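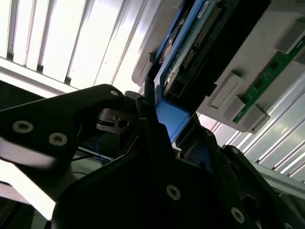

Figure 7.1 A gripper holding a hard drive by its blue plastic tray, beside a gray chassis panel.

Chapter 7
When the Robot Takes the Tray: Automation and the People Already There

By the end of this chapter you should be able to explain the difference between automating a task and automating a job, describe how the work of a small technical crew shifts when a machine takes over its most repeated motion, and talk sensibly with coworkers or a manager about training, pace, and pay when a change like this is on its way.

Opening case: The drive room at Stanetcombe

If you have never worked in a room full of servers, the first thing to know is that it is loud, and the second is that it is cold on one side and warm on the other. People who work there keep a sweater on a hook by the door, and they learn to talk with their hands. The hosting company at Stanetcombe runs a room like this, and for years the most common chore in it was swapping hard drives. A drive starts reporting errors, the monitoring software opens a ticket, and a technician walks out with a cart, finds the right rack, finds the right slot, pulls the old drive in its tray, moves the tray over to a new drive, slides it back in, and waits for the light. Then the technician walks back, fills in the ticket, and puts the old drive in a locked bin so it can be wiped or shredded.

None of that is hard, exactly. A new hire could be shown the whole business before lunch and be doing it alone by the end of the week. But it was done over and over, at every hour of the day and night, and the small mistakes that crept in were the kind that cost real money. Pull the drive in slot eleven when the ticket said slot twelve and you may have taken a healthy disk out of a group that had already lost one. Everyone in the crew had a story like that, and most of them were told about somebody else.

So when the company announced that it was bringing in a robot arm on a rolling base, and that the arm's first assignment would be drive swaps, you can imagine the conversation in the break room. Some of the crew were delighted. Some went home and updated their résumés. A good many did both, and we think that was a perfectly reasonable thing to do with the information they had.

We will come back to Stanetcombe several times in this chapter, along with two other workplaces. Esberg is a parts warehouse where automation arrived in the packing area and then stalled. Paquette is a repair depot where the workers themselves asked for it. The three places are very different in size and temper, and you may well find that your own workplace has a bit of each.

7.1 A task is smaller than a job

Let's start with a piece of vocabulary that will save you a lot of confusion later on. A task is one piece of work with a beginning and an end: pull the drive, print the label, tighten the screw. A job is the bundle of tasks that one person is paid to look after, together with all the judgment and remembering and smoothing-over that holds the bundle together. Newspapers tend to write about robots taking jobs. On the floor, what usually gets taken is a task, and what happens to the rest of the bundle depends on choices that people make afterward.

Look again at Figure 7.1. The drive sits in a tray, and the gripper has hold of the solid blue plastic at the tray's end. The machine needs something firm to pinch, and the tray gives it that, while the circuit board and the long row of connector contacts on the drive stay out of the fingers' way. A person would probably take hold in much the same spot, though most of us would do it without giving the matter a thought. When you automate a task you have to give a thought to everything. Somebody must decide where the fingers close, how tightly, at what angle the tray comes out, and what the arm should do if the tray sticks.

At Stanetcombe, the people who knew those answers were the technicians. They knew that certain older trays had a latch that needed a little lift before it would let go. They knew that the bottom row of every rack was awkward, and that one make of drive ran slightly thick and dragged on its way in. None of this was in any manual. In the weeks before the arm was switched on, the engineers spent most of their time standing behind the crew with a notebook, asking "why did you do that?" and hearing, quite often, "do what?"

Knowledge of this sort has a name, tacit knowledge, and it is one of the key terms for this chapter. It is the part of a skill that a person uses without being able to list it. You have plenty of it yourself, whether you tie your shoes or calm down a customer or back a trailer into a driveway. When a task is about to be automated, tacit knowledge suddenly becomes valuable to people who had never noticed it before, and the workers who hold it are in a stronger position than they may realize. We'll have more to say about that in Section 7.4, where we look at how the crew at Paquette asked for paid time to write theirs down.

7.2 What was left in the bundle

Once the arm was handling ordinary swaps, the technicians' days changed shape. Here is what the crew reported in a survey the company ran in March, after the first 90 days.

Walking dropped a great deal. People on the night shift in particular said their feet and knees felt better, and one of them wrote that she had stopped buying new insoles.

Odd problems went up as a share of the work. The arm handled the easy swaps and left behind the ones it could not do, so a technician called out to the floor was nearly always called to something strange: a bent tray, a cable draped across the slot, a drive that had been seated crooked years ago and had settled in. Several people said they liked this better. Several others said that the easy swaps had been their breathing space, a stretch of ten minutes when their hands were busy and their minds could rest, and that a whole shift of puzzles left them worn out in a new way.

New hires had a harder time of it. This surprised the managers, though it probably shouldn't have. The simple swap had always been the first thing a beginner learned, and by doing 200 or so of them — no one set out to make it a training program, it had simply grown up that way — a beginner picked up the layout of the room, the sound of a failing fan, and the names of the people to call. Take away the simple swap and the bottom rung of the ladder goes with it. Stanetcombe ended up setting aside one row of racks where trainees still did every drive by hand.

And then there was the arm itself, which needed looking after. Its fingers had to be inspected for wear and its cables checked. Its base sometimes had to be freed from a floor tile that had worked loose. This was new work, and for a while it belonged to no one in particular, which in practice meant that it belonged to whoever was standing closest. If you take only one practical warning from this section, let it be that one. New machines bring new chores with them, and the time to settle who does them, and whether they carry any extra pay, is before the first one comes up.

7.3 Pace, and who sets it

A person swapping drives sets a pace and changes it through the day, faster when fresh and slower after a heavy meal. A machine keeps the pace it has been given. When the two work side by side, there is always a question of which one will follow the other, and the answer is sometimes decided by accident.

At Esberg, it was decided badly. The packing machine there could close and label 500 cartons in an hour, and the people feeding it were expected to keep up simply because the machine could. The cartons went through. The people began leaving, first the older ones and then anybody who could find something else. In the end the company slowed the line and added 3 feeding stations where there had been one, and a fair amount of good will had been lost by then that was never quite won back.

At Stanetcombe the arm was slow, a good deal slower than a practiced technician, and so the trouble ran the other way. Technicians would see it creeping up on a slot and feel a strong urge to step in and do the thing themselves. The safety rules did not allow it while the arm was moving, and learning to stand back and wait turned out to be a skill that took some of them several weeks.

Before you read on

Think of a job you have held or one you know well from a family member. Write down every task in it that you can remember, even the tiny ones. Then mark the tasks a machine could plausibly do, and spend a few minutes on what remains. Is it a job you would want? Is it one that a beginner could still learn? Keep your list somewhere handy, as we will be using it again at the end of Section 7.5 when we turn to the agreement worked out at the Lakdale plant.

Key terms in this chapter: task, job, tacit knowledge, pace setting, exception work, entry rung, residual duties

7.4 Asking for it: the Paquette depot

The repair depot at Paquette takes in office equipment under warranty, and its workers spent a large part of every day removing the same small screws from the same plastic covers. Wrists were sore. Two people on the bench had already moved to lighter duty, and it was the bench crew, at an ordinary shift meeting, who first asked whether a machine could be found to take the covers off.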